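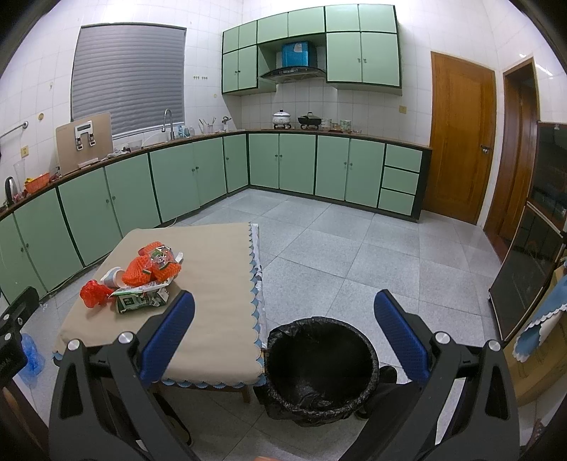 Grippers open over the lined bin, packaging still to clear from the table. Kitchen site, Drenddale.

Progress note to Dundico, April, covering the Drenddale open day and what came before it

Short version: open day went ahead, visitors came, kitchen task shown live all afternoon. Data collection on schedule. Two things need a decision from you, see end.

Open day
Doors at 2 pm. 19 visitors, mostly from the Grirkelgate housing side plus a few from Azevedo who wanted to see the hand-held units before they commit to anything. Short talk in the hall first (too long, will cut it), then through to the kitchen in small groups.

Task on show was table clearing. Fruit nets, wrappers, a cup on its side, knotted bag etc, all on the tablecloth, bin standing next to the table. Operator works the grippers by hand, picks up rubbish, drops it in the bin. 7 full runs done in front of people. Reset between runs took longer than planned, we need a second set of packaging laid out ready.

What people asked, more or less in order of how often:
- why a person is holding it and not a robot (explained, will put it on the handout)
- does it manage thin stuff, the foam nets and cling wrappers. Mostly yes. Flat wrappers are the slow one, pads slide over the top and you have to come in from the side
- what happens with the cup, is it rubbish or washing up. Good question, our task sheet didnt say. Fixed since.
- cost. Referred to you.

Several visitors had a go themselves. Most got the hang of it quickly, left-handers did fine. One group kept going for the bin bag itself so the rim fold got pulled down and had to be redone.

Azevedo liked the real kitchen much more than the bench setup they saw last year. They want the same task repeated in a smaller kitchen before talking further. We think thats fair.

Since the last report
Table clearing: recording done at this site, checking in progress.
Counter wiping: started, behind. Cloth runs are messy to label and we have changed the instructions once already.
Cupboard doors: not started. Small round knobs in this kitchen, so want to try the spare finger pads first.
Spending: inside budget. Travel to Drenddale was higher then expected, sheet attached separately.

Needed from you
1. OK to move the counter wiping deadline by 2 weeks.
2. Yes or no on the smaller kitchen for Azevedo. If yes we can use the Grirkelgate flat, keys are available from May.

Visitor feedback forms being typed up, will send when done. Handout v2 to follow with it.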